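**Planning a second two-arm cell: what I'd buy again, what I'd skip. A thread, because the spreadsheet has got big enough to have opinions.**

**1/** We got the yes on Thursday! There's money for a second bench cell at Onham, same idea as the first one: two arms, one table, a frame round it, buckets and cloths and small tools to practise on. I've been itching to write this up.

**2/** Rule one for me this time: the boring stuff goes in the budget first. Last time I priced the arms down to the penny and then put "bits" as one line at the bottom. Bits! The bits ended up as nine separate orders and took longer to arrive than the arms did.

**3/** So the new sheet starts with wear. Tabletop, finger pads, cables. A white top is lovely for seeing what you're doing, but it picks up every scuff going, so I'm pricing a spare top from day one and making sure it can come off without taking the arms down.

**4/** Cables next. Think about where the wrist cable goes when the gripper is right down inside something, and buy the length for that pose. A cable that looks generous with the arm parked can be stingy at the bottom of a bucket.
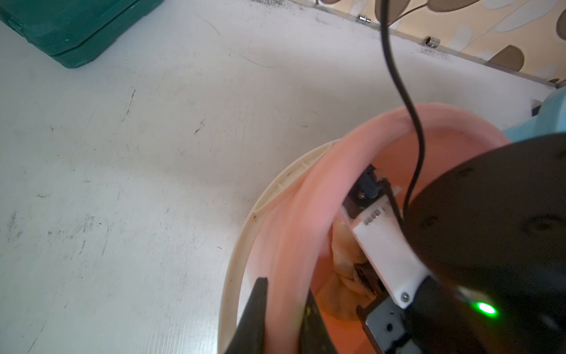 **5/** The frame

Slotted aluminium again, no question. I love the stuff. You can bolt an arm base to the front rail, hate where it is, and shift it along before lunch. Jekon quoted us £576 for the bars cut to length plus brackets, and I'd happily pay the cutting charge after my efforts with a hacksaw.

**6/** One thing I'd change: order more slot nuts than you think. Then order that many again. They cost pennies and the postage doesn't.

**7/** Hanging baskets on the frame get a line of their own as well. Cheap wire mesh, hooks over the bar, and suddenly your tape and sockets aren't living on the table where the arms want to be. Best value thing in the whole build, and I will hear no argument.

**8/** Somebody asked if two arms is overkill for tidying a cloth in a bucket. For the cloth alone, maybe! But I'm planning for the jobs after that: holding something steady with one side and working with the other. Adding a second arm later means moving the first one, redoing the wiring and measuring everything again. If you can stretch to both at the start, do it.

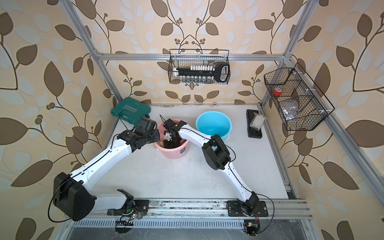

**SHOPPING LIST, PROPS AND SMALL THINGS**

**9/** Props are where I get to have fun. Plastic buckets in two colours. A hard tool case. A shallow tray. A few rags. I've set aside £900 for props and consumables over the year, which sounds like loads until you remember that we buy everything in twos (if one cracks or goes out of stock, I want the same one ready on the shelf).

**10/** Please buy your spares at the same time as the originals. Li, the shop we use for household bits, changed the shape of a tub between our first order and our second. Different rim, different grip, and a week of checking that I hadn't planned for.

**11/** Walls! I've put wallpaper on the list again. A patterned roll is cheap, goes up in an afternoon, and makes the inside look a bit more like a place people live. I'm going for a different print on the new cell so we can swap backgrounds by swapping benches. Very pleased with this idea, can you tell.

**12/** Little control boards: get a proper cover or bracket for each one and put it in the quote. I left this off the first time and then spent ages hunting for something that fitted the rail. Gisell do a plain clip-on cover that looks promising. Haven't tried it yet, will report back.
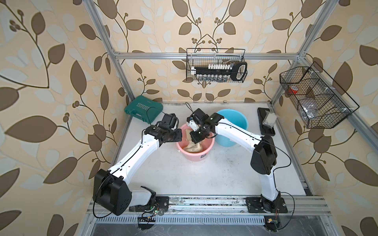 *Both grippers over the pink bucket, cloth inside, blue bucket behind.*

**13/** Delivery times as they stand: arms are the long one, so they get ordered first. Frame second. Wallpaper, baskets and buckets I can do in a single trip, and frankly I'm looking forward to that trip more than is normal.

**14/** Still undecided: whether to go for the same table size or a bit deeper. Deeper gives more room at the back for the tool case and tray, but the arms have to reach it, and I'd like to test that with tape marks before I spend anything.

**15/** If you've costed a bench like this, tell me what you forgot! I've got some 2 weeks before the order goes in, and there's still an empty row under "fixings".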